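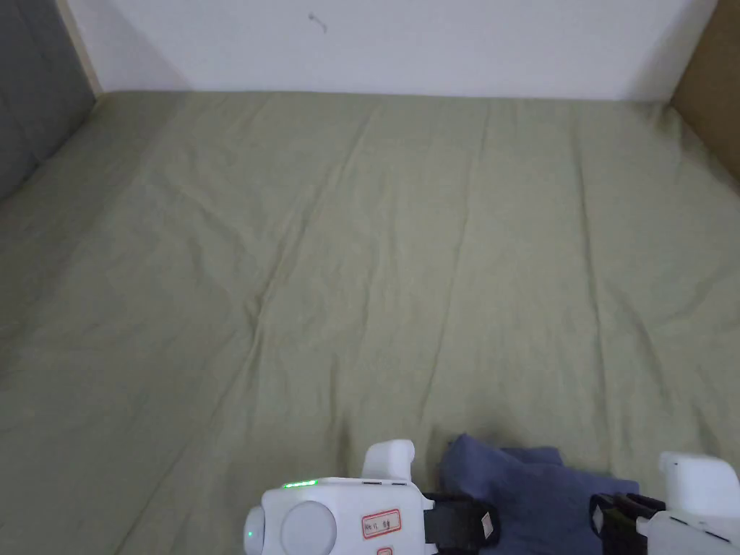

Does anyone's outside auditor do more than tick boxes?

Small Business Finance > Accounting and Audit

ledgerlou
Jun 14, 2023
We supply bed linens and basic clothing to short-stay rentals. Our lender wants a full audit this year in place of the review we've always had. The quote from Cotix came in at over 4,000 hours' worth of attitude and a fee I won't print. My question is what I'm buying. Last time we had auditors in, under the old owner, two juniors looked at invoices for a few days, asked where the restroom was, and signed off. The stock number was wrong then and I'm fairly sure it stayed wrong for years. Is there any point, beyond keeping the bank quiet?

tickmark_75
The point is keeping the bank quiet. You can stop reading there.

More seriously, an audit gives an opinion on whether the statements are fairly presented within materiality. If your stock was off by less than that, they did the job they were hired for. People expect a fraud hunt and a stock clerk for one price.

ledgerlou
I've heard the materiality speech. It's a handy word. Every time something gets missed it was immaterial, and every time they want another week it might be material. Who checks the threshold?
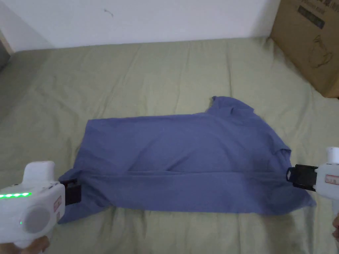

And the threshold was never shown to us. I asked for it, and was told it was part of their working papers. So I pay for a test, I'm told we passed, and I can't see what the passing grade was.

quietcredit
I'm on the lending side, smaller shop than yours probably uses. I read the opinion page, then go to the notes on debt and inventory. A clean opinion doesn't make me lend. A missing one stops me. Take that however you like.

tickmark_75
They don't have to hand over planning materiality, no. Some will if you ask before signing the engagement letter. After is harder.

norfolkbooks
Disagree with tickmark on the stock part. If inventory is material they're supposed to attend the count, where it's practical, and do test counts of their own. We used Torkbridge and they sent one person who pulled 75 lines off our sheet and went to the shelves, then did it the other way, shelf to sheet. She found 4 that didn't agree. Annoying day, but I believed the number afterward.

ledgerlou
Did she look at condition or only quantity? That's where ours goes bad. A set that's been opened for a showroom sits on the books at full cost.
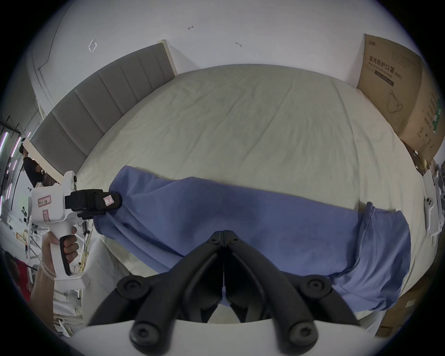
Cream fitted sheet on the bed, box next to it.

I have something like 400 lines of this stuff and I don't see a junior deciding what any of it would sell for.

norfolkbooks
Quantity mostly. She asked for a list of slow movers and picked a few to trace to later sales. Write-downs were on us to propose.

ledgerlou
So we mark our own homework.

tickmark_75
Yes, management prepares the statements. The auditor tests the estimate. If you know opened sets are overvalued, write them down before anyone shows up. I don't get how this is the auditor's failing.

ledgerlou
Fair on that one. I still think if they'd sign without me writing it down, the signature isn't worth much.
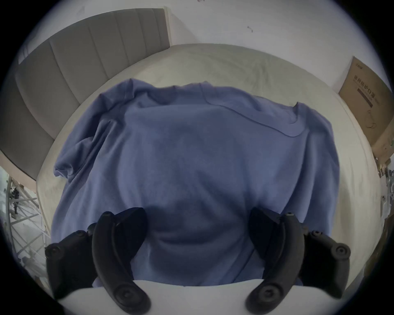 What I'd like is a price for the stock work alone, done by someone who'll put findings in writing. I asked Cotix and they changed the subject.

quietcredit
You can get that. It's called agreed-upon procedures. You set the tests, they report what they found, no opinion. But your lender asked for an audit, so it would be on top. Ask whether they'd take the review plus a stock report. I've said yes to that before. I've also said no.

van_linen
We're a two-location outfit (Văn, out by Nulovthorpe) and our bank refused exactly that. Worth asking but don't plan around it.

norfolkbooks
Get a second quote too. And ask who will be on site, by grade. Ours put it in the letter.

ledgerlou
Emailed the bank. I expect a form reply in September.

tickmark_75
Year-end count won't wait for them. I'd get the engagement letter moving.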